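Skekitz Black Stone Vanity Set with Vessel Sink
Ex-display, complete, Carkthorpe showroom

Item 161
Condition: used display, good
Price: 2000 dollars for the set, pickup from Carkthorpe
Status: available
Page updated April 2023

Home / Bathroom / Vanities / Ex-display

Quick version. Black stone top, white rectangular vessel sink, black faucet, big mirror cabinet with the thick black frame. Sold together. Will not split before we've tried selling it whole, so please stop asking for just the mirror (we know, everyone wants the mirror).

The tub is a seperate listing. So are the chairs from the front room. More on those further down.

What you get

Vanity base, dark finish
Countertop, black stone, faint white veining
Vessel sink, white, rectangular, center drain
Faucet, black, mounted behind the sink
Mirror cabinet, black frame
Drain, trap and the flexible supply hoses, bagged
Wall brackets for the cabinet, bagged, with the screws we took out of our own wall. Buy new screws.

Not included

Wall anchors
Shutoff valves
Silicone
Anything on the counter

About the top

Real stone, one piece. Veining is light. In the old brochure it looks much stronger, that was a different slab and we've told Skekitz. If you want heavy white marbling this is the wrong top. From the doorway it reads as plain black, up close you get the thin lines.

Sealed by us in February. Seal again once it's in, then whenever water stops beading. Any stone sealer from the hardware store. Dark stone shows soap. It shows toothpaste. Wipe it down and it's fine, leave it a week and you'll be at it with a scraper. Nothing acidic, no vinegar, no lime remover. Mahlet put lime remover on the sample piece and there is now a dull patch on the sample piece. Ask to see it if you don't believe the label.

One small chip under the back edge, goes against the wall. Can't see it once it's installed. Can feel it if you run a finger along there.

About the sink

Set down into the top, with plenty of it standing proud. Straight sides, flat bottom with a slight fall to the drain. Flat bottom means it drains a bit slow if you fit it out of level, so use a level, on the sink and not on the counter. No overflow hole. Check your local code on that before you buy, a few towns around here want one.

No cracks. Some fine gray scuffs inside from rings and mugs, they come off with a paste cleaner. We left them so you could see what it's like after real use, and then Rawan cleaned half of them off anyway.

About the faucet

Black, single body, stands on the countertop at the back and pours forward. Reach is 8 inches, measured by us with a tape. Handle is stiff when cold. Cartridge is standard and you can get another at the counter, we keep the Provik one that fits.

Black finish is good. Don't use scouring pads. Don't use the green side of the sponge, which is a scouring pad.

About the mirror cabinet

Biggest thing in the set and the heaviest for its size. Two people to hang it. The frame is wide, so the glass is smaller than the outside dimension, bear that in mind if you're matching it to an old one. Doors adjust with a screwdriver at the hinge. One hinge was re-set and sits fine now.

It's hung fairly close over the counter in our setup. You may want it higher. Faucet still needs to clear it.

The set in our bathroom bay, and the front room you come into first:
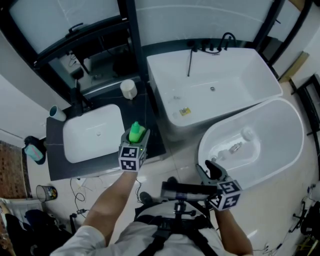
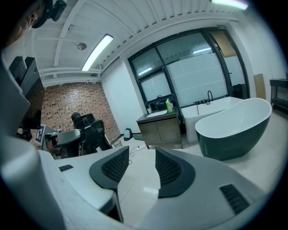

Measuring up

Measure the wall at three heights. Walls are never straight. Then measure the door you're bringing it through, then the stairs. We've had a top come back because it would not go round a landing, and the customer paid for delivery both ways, which was nobody's idea of a good day.

Send us your width, depth and the height of your drain outlet off the finished floor. Finished floor, with tile on. If the tile isn't down yet add the tile and the bed.

Sink adds height. People forget this every time. Counter height plus the bit of sink that stands above it is your real washing height. If there are small kids or somebody uses a seat at the sink, set the base lower. Base can be wall hung or stood on legs, legs are extra.

Fitting notes

These are our notes, not the manufacturers. Plumber will have their own way.

Find the studs. Screw to the studs. If there isn't a stud where you need it open the wall and put a board in, do not trust plastic plugs with stone.

Base up first, level both ways. Dry fit the top. Check the drain lines up. Take the top off again, bead of silicone, top back on, leave it alone overnight.

Sink next. Thin bead, clear silicone, white shows against the black and looks terrible. Faucet goes in before the sink is stuck down, otherwise you can't get your hand round the back nut. Did it the wrong way on the first one.

Water on slowly. Dry tissue under every joint. Look again after dinner.

Mirror cabinet last, when all the messy stuff is finished.

Care, daily

Soft cloth. Warm water. Dish soap if you need it. Dry the faucet base, water sits there.
Cups and mugs on stone are ok, put something under anything that drips. Bottles with colored stuff in them, hair dye especially, keep off the edge. Sealer slows a stain down, doesn't stop it.

Delivery and pickup

Pickup from Carkthorpe, bring two people and a blanket or three. Van, not a car. We'll help load. We won't tie it down for you, insurance.

Delivery inside 11 miles is flat rate, ask at the desk. Further out we use Admasu, they quote by the job and they're careful with stone. Book them through us or direct, price is the same. Curbside only unless you ask for inside, and say about stairs when you book, not when they're standing at the bottom of them.

Crating on request. Top travels on its edge, never flat.

Returns

Ex-display, so no returns for change of mind. If something's wrong that we didn't list here, tell us within 8 days and send a picture. We'll sort it. Parts are easy, slabs aren't.

No manufacturer warranty on this one, the display period used it up. We cover the faucet cartridge and hinges ourselves.

Also leaving the floor

Freestanding tub, from the same bathroom bay. Own listing, own price. Discount if you take both on one trip. Floor must be able to carry it full, ask a builder if you're upstairs on old joists. Floor drain and filler are up to you.

Gaming chair, black, high back with headrest and side bolsters. Front room. Comfortable, a bit big for a home desk. Tilt works, gas lift works. Sit in it before you buy it, shorter people find the headrest hits wrong.

Gray chair with the rounded back. One only. Sold as seen.

Not for sale: the floor tile, the brick wall (asked more than once), the light fixtures. Tile can be ordered, bring a picture of your room and Rawan will pull samples.

Questions we get

Can I have the base in white. No. There was a white one and it sold.

Can I put a different sink on this top. Only if it covers the existing cutout. Bring the template. If it's smaller no.

Will you cut the top down. We don't cut. There's a stone shop that will, ask for the card at the desk. Cutting ends any cover from us on the top.

Is black hard to live with. Depends on your water. Hard water, yes, you'll be wiping. Soft water it's no trouble.

Can I come and see it plumbed. Yes, water is connected, turn it on. Call first.

Do you take offers. Not yet. New, the same parts bought one by one come to a good deal more, and you'd be waiting on the slab.

Does the price include taking my old one away. No, Admasu might, ask them.

Holding and payment

Deposit holds it, balance on pickup. Card or bank transfer. Deposit comes back if the measurements turn out wrong and you tell us before we disconnect. After we've disconnected it doesnt.

Need a few days notice to take it down, water off, cabinet off the wall, everything wrapped and labeled. Don't turn up the same afternoon.

Contact

Rawan Hakim, bathrooms and tile, for measurements and holds
Mahlet Weldu, deliveries and parts

Front desk can take a message but can't reserve anything. Give item number 161 when you call, there's another black top in the warehouse with a round sink and they get mixed up.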